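Print this page | E-mail this page

Search the help forum Go All topics Advanced

Last updated: June 28, 2019

Finder very slow to list one folder on a network share, other folders fine

patchbay_berkau

I have an iMac on 10.14.5 connected by cable to a Haner gigabit switch, and on the same switch is a two-bay Mabula network drive. The share is mounted over SMB. Most folders on it open right away. One folder, which holds scans and photos going back several years, takes 70 seconds before Finder shows anything at all. During that time the little wheel turns in the lower right corner of the window and the Mabula's drive light blinks constantly.

The folder has 3,000 files in it, no subfolders. Mostly JPEG and PDF, some TIFF. Total size is not huge.

Already tried:

Restarted the Mac and the Mabula.
Different cable, different port on the switch.
Unmounted the share and connected again with Go > Connect to Server, by name and by IP address.
Copied one large movie file from the share to the desktop. Speed was what I expect from gigabit, so I don't think the network itself is slow.
Moved the folder to the other volume on the Mabula. No change.

A Windows 10 laptop on the same switch opens the same folder in a couple of seconds. Once Finder has finished the first listing, the folder stays quick until I unmount the share or the Mac sleeps, and then it starts over.

I would like to keep the folder as it is, as there is a catalog program that points to it by path. Is there a setting on the Mac side that fixes this? I am comfortable with Terminal if the commands are spelled out.

cinderblock

Had the same thing with a different drive. Switch the window to list view and turn off icon previews. Fixed it for me. Also update the firmware on the drive if there is one. AFP instead of SMB might be faster too but I haven't used it in a while.

spool_and_queue

A large file copying at full speed and a folder listing slowly are two different tests. The copy measures throughput. The listing measures the number of round trips between the Mac and the server and how long the server needs for each one. If Finder makes several requests per file, a small delay on each is enough to produce the wait you see. So the first thing to settle is whether the server is slow to answer or Finder is asking for too much.

Unmount the share, mount it again, and do not open the folder in Finder. Open Terminal and change to the folder, replacing the names with yours:

cd /Volumes/sharename/foldername

Then run these two, in this order:

time ls -f > /dev/null
time ls -l > /dev/null

The first asks for names only. The second asks for names plus size, date, owner and permissions. Read the line marked "real" in each result.

If both finish in a few seconds, the server is answering properly and the delay is Finder's. Go to part A.

If the first is quick and the second is slow, attribute lookups are expensive on this server. Go to part B.

If both are slow, the server is having trouble reading the directory itself. Go to part C.

Run the pair only once per mount. The Mac caches directory information, and a second run will look much better than it should.

Part A – Finder

Open the folder, wait for it, and press Command-J. In list view, uncheck "Show icon preview" and "Calculate all sizes". In icon view, uncheck "Show icon preview" and "Show item info". Previews are the expensive item here. To draw a thumbnail Finder has to read part or all of the file, and TIFF scans can be large. Click "Use as Defaults" if you want the same for other folders in that view.

Set the sort order to Name and the group setting to None. Sorting by Kind or Date Added requires more information on every file before the first row can be drawn.

Next, stop Finder from using .DS_Store files on network volumes:

defaults write com.apple.desktopservices DSDontWriteNetworkStores -bool TRUE

Log out and back in. With this set, Finder no longer writes those files on the share. One consequence is that window settings for network folders may not be remembered the way they were. To return to the old behavior, run the same line with FALSE, and log out again.

Also close the preview column (View > Hide Preview) for that window.

Part B – attribute lookups

Check what the Mac and the server agreed on:

smbutil statshares -a

Look for three lines in the output for your share: SMB_VERSION, SIGNING_ON and the line for file IDs. You want SMB 3 or at least SMB 2. If the version line shows SMB_1, go into the Mabula's admin page and raise the highest allowed protocol. Older drives often ship with it limited to SMB 1 for the sake of old clients, and directory listings over SMB 1 are slow from a Mac.

If signing is on, each packet is being signed and checked. On a drive with a weak processor that can cost a good deal. On a home or small office network that you trust, you can tell the Mac not to require it. Create or edit the file /etc/nsmb.conf:

sudo nano /etc/nsmb.conf

and put these two lines in it:

[default]
signing_required=no

Save with Control-O, exit with Control-X, unmount and mount again. If the server itself insists on signing, this has no effect. Do not do this on a laptop that you connect to other people's networks. To undo it, delete the file or the line.

Some servers also store Mac metadata (Finder tags, resource forks) in separate hidden files whose names begin with a dot and an underscore. Every visible file then has up to one partner, and the server has to look for it whether it exists or not. To see if yours does this:

ls -a | grep '^\._' | wc -l

A server with proper Mac support turned on normally hides them from a Mac client, so run the equivalent check from the Windows laptop too, with hidden files shown. In the admin page look for an option named something like "Mac compatibility" or "Apple extensions" and turn it on. Make a backup first. Changing it on a share that already has data can leave old tags behind in the hidden files where the Mac no longer looks for them.

Part C – the server

Turn off indexing and media services on that share and test again. Thumbnail generators on these drives tend to run whenever a folder changes. Check the drive health page for reallocated sectors. Check free space as well – volumes that are almost full get slow at directory reads.

Regarding the AFP suggestion above: I would not. It has been deprecated for years and the new volumes cannot be shared with it from a Mac. It may list faster on an older drive, but you would be moving toward something that is going away.

Post the two "real" times and the smbutil output if you want a more exact answer.

patchbay_berkau

Times on a fresh mount: ls -f is 0.9 seconds, ls -l is 6 seconds. smbutil shows SMB_3.02, signing off. So I take it that is part A. I turned off icon previews and the sizes and set grouping to None. First listing is much shorter now, not instant but I can work with it. Have not done the .DS_Store command yet.

One more question. The Breltitz sync client is also running on this Mac and has that folder in its list. Could it be adding to this?

spool_and_queue

Yes. A sync client that watches a network folder cannot rely on change notifications the way it does on a local disk, so most of them scan the folder on a timer. I don't know the Breltitz client in detail. Quit it fully from the menu bar, remount, and time the first listing again. If there is a clear difference, look in its preferences for a scan interval and set it to once an hour or longer, or take that folder off the list and let the Mabula do the sync itself if it can.

You can watch what it does with:

sudo fs_usage -w -f filesys | grep -i breltitz

Leave that running for a minute with Finder closed to a local folder. A long stream of stat64 and getattrlist lines with the share's path in them means it is scanning. Control-C stops it.

tallow_street

Different approach, and I know you said you want to keep the folder as it is. Past a certain point the number of files is the problem and the settings only move that point. I had a share with 2,000 scans per folder and tuned it in all the ways listed here. It helped. Splitting the folder by year helped more.

Catalog programs usually have a "relocate" or "find missing files" command that can take a new parent folder and search below it. Try it on a copy of the catalog file with a copy of the folder. If it works, do the real one.

My order was as follows. Back up the share. Quit the catalog program and any sync client. Create the year folders on the server's own admin page, not over the network. Move the files there too, with the drive's file manager, so that nothing travels to the Mac and back. Then open the catalog and relocate.

I keep each folder under 1,000 files now. That number is arbitrary and came from what felt quick enough on my own machine. 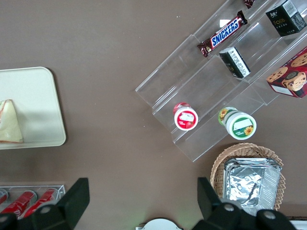 If the catalog can't relocate, leave the old folder in place for the existing files and only put new scans into year folders. The slow folder at least stops growing. Check that the catalog's import setting has "copy to catalog folder" turned off before the first new import, or it will put them back in the old place.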